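Walcombe Furniture Reuse Store
Progress report to the Fovport Community Fund
Second reporting period, to the end of December

Summary

The reuse store has been open for the whole of this period. We collected more furniture than in the first period, moved most of it on, and started the repair bench sessions that were promised in the original application. Delivery costs were higher than planned and the second training course has slipped. Both are covered below, along with one request to move money between budget lines.

Collections

We collected 182 items from households in Walcombe and the villages on the Fovport road. Chests of drawers, dining chairs and bed frames made up most of it. We still turn away sofas without a fire label, and we have changed the wording on the booking form so that people check for the label before they ask for a slot. Wasted trips have dropped as a result, although there were still several in October when the old form was being printed by mistake from the library computer.

The van is leased from Groen on the same terms as before. It was off the road for four days in November with a fault in the tail lift. Groen supplied a replacement on the second day, but it had no lift, so we limited those runs to small items and rebooked the rest. Two households had already arranged disposal by the time we called back.

Storage was tight from the middle of the period. Cabinets and wardrobes take up the most room and are the slowest to leave, partly because people with small apartments cannot use them. We now ask for height, width and depth when a large piece is offered, and we hold a limit of six large pieces in the store at any time. When we are at the limit we put the donor on a waiting list and give them a date to expect a call.
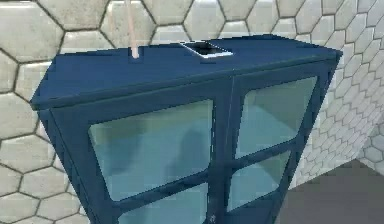
The waiting list has worked better than we thought it would. Most donors were willing to hold on to a piece for two or three weeks if they knew when we would be in touch. The ones who were moving out could not wait, and for those we agreed with the housing office that items can go straight from one address to another in the same van run. We did this five times. It saves handling and keeps the floor clear, but it only works if the receiving household has agreed to the item from measurements and pictures.

Households supported

Referrals came mainly from the housing office and the health center. A smaller number were from schools. Referred households pay nothing. Other customers pay a low fixed price, and we raised that price slightly for beds and tables in October. Sales did not fall afterward.

The most common request we could not meet was for single beds with a mattress. We can take bed frames without trouble but very few donated mattresses are in a condition to pass on. We have asked two suppliers for a price on new mattresses and will report on this next time.

Repair bench

The repair bench opened in October and runs on Sunday afternoons in the back half of the store. In total 19 people came to at least one session. Most brought something of their own, usually a chair with a failed joint or a drawer that would not run. Participants also worked on donated pieces that needed new handles, hinges or a fresh coat of paint before they could go out.

The application assumed that the bench would be used mostly by people looking for work. In practice the group was mixed, and about half were retired. We would like to keep the Sunday session as it is and add a weekday morning aimed at job seekers. The employment office has agreed to advertise it.

Training

The first course, on safe lifting and van loading, was completed and everyone who started it finished. The second course, on basic upholstery, has not taken place. Jinda, the training provider, was unable to confirm an instructor for the dates we had agreed. We have new dates in February and a written confirmation. If these fall through we will use a different provider and let you know before we commit any money.

Spending

Spending was within the total for the period. Van fuel and parking went over by $200, mostly because of the longer village runs. The training line is underspent because of the delayed course. Tools for the repair bench came in slightly under budget, as we were able to buy the clamps and the bench vise secondhand.

We ask for permission to move part of the training underspend to the mattress trial, if the supplier prices are acceptable. The full cost of the trial would be capped at $3,000 and the upholstery course would still be fully funded from what remains. Bank statements and receipts are attached separately.

Problems and risks

The lease on the building comes up for renewal in June. The landlord has said in conversation that the rent will go up but has not given a figure. We have asked for it in writing.

Damp was found in the rear corner of the store after the November rain. The gutter outside has been cleared and we keep furniture away from that wall for now. A dehumidifier is on loan from the town hall until spring.

Next period

Hold the upholstery course in February.
Start the weekday repair session in March.
Get mattress prices and begin the trial if approved.
Agree on the rent for the next lease year.
Update the price list and the booking form, including the waiting list wording.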